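2023-06-23
Floor area, Kadrić house, Levley
Entry by Recep Canpolat

Continuing from the previous page. Jeltar want the listing text and the plan to agree before the house goes live, and at the moment they don't. The old listing says 2692 sq ft. Our plan gives 1667 sq ft of finished living space. The seller has seen both numbers and is asking which is right.

Went back through the sketch and the readings this morning. I don't think either number is a mistake. The old one takes in the barn, the covered passage between barn and kitchen, and the whole of the attic out to the eaves. Ours stops at the heated rooms and leaves out the part of the attic where you can't stand up. The old listing never says what it counted. I only worked it out by adding the outbuildings back in, and then it comes close enough that I'm happy to leave it.

Valbona Papadopoulos did the readings on site. Her sheet is clear except for the stairwell, where she has the same wall written down twice with different lengths. The longer one runs into the window recess. I've used the shorter and noted it on the plan.

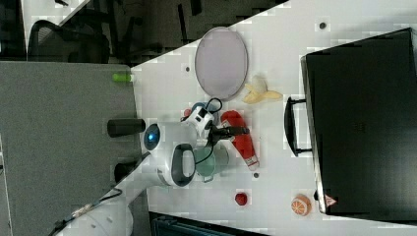 Virken import: the plan went in without trouble once the room names were shortened. Anything with a slash in it gets cut at the slash, so "Pantry/laundry" turned up as "Pantry". Renamed it "Utility". The back bedroom came in rotated and had to be turned by hand. Same thing happened with the last old house we did, and I think it's down to walls that aren't square. Virken assumes the first wall drawn runs true and hangs everything else off it. On the next one I'll start from the longest outside wall and see if that helps.

Wall thickness is the other thing. The outside walls are stone and they vary from room to room. Valbona took the thickness at each window and at both doors. On the kitchen side it is 40 inches at the old oven and a good deal less by the sink. The plan can only show one thickness per wall unless it's split, so I split the kitchen wall in 2 and left the others at their average. It looks a bit odd on the drawing, with a step on the outside that you would hardly notice if you were standing in the yard. Inside it's correct, and the inside is what we're being paid for.

Things Jeltar asked for that we can't give them:
- The land area. We didn't measure it and there's no boundary plan in the folder. They'll have to get it from the deed.
- A "usable" figure for the barn. It has a dirt floor and no power as far as Valbona could tell. I'll draw the outline and label it "Barn" and nothing more.
- A north arrow on the attic sheet. Can do, but it has to be added to every sheet or none. Waiting for them to say.

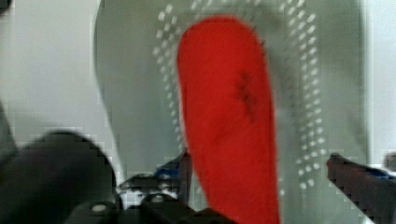 Close-up: something red, gray surface with rows of white dots behind.

Draft wording for the listing, to go to Jeltar with the plan:

"Stone farmhouse in Levley with attached barn. Finished living area 1667 sq ft, measured to the inside face of the walls. Barn, covered passage and low attic space are shown on the plan but not counted in this area. An earlier listing gave 2692 sq ft, which included them."

Valbona thinks the last sentence should come out of the public text and go in a note to the agent. Her point is that buyers will see the bigger number and remember only that. I'd keep it in. People who looked at the house last time will have the old sheet at home and will ask about it anyway. Leaving it to Jeltar.

Corrections to the plan, done today:
- Stairwell wall shortened, note added.
- Utility renamed.
- Back bedroom turned and doors checked. The door to the landing was opening the wrong way, fixed.
- Kitchen wall split at the oven.
- Chimney breast in the front room moved toward the window. I had copied it from the wrong side of the sketch.

Not done:
- Attic heights. Valbona has them at the ridge and at the knee wall but not at the dormer. Either she goes back or we draw the dormer without a height. The seller is away until August and the neighbor has the key.
- Second check of the area total by somebody other than me. Valbona will do it from her own sheet without looking at mine.

Plan saved in the Kadrić folder, old version kept next to it. Don't send the old one out.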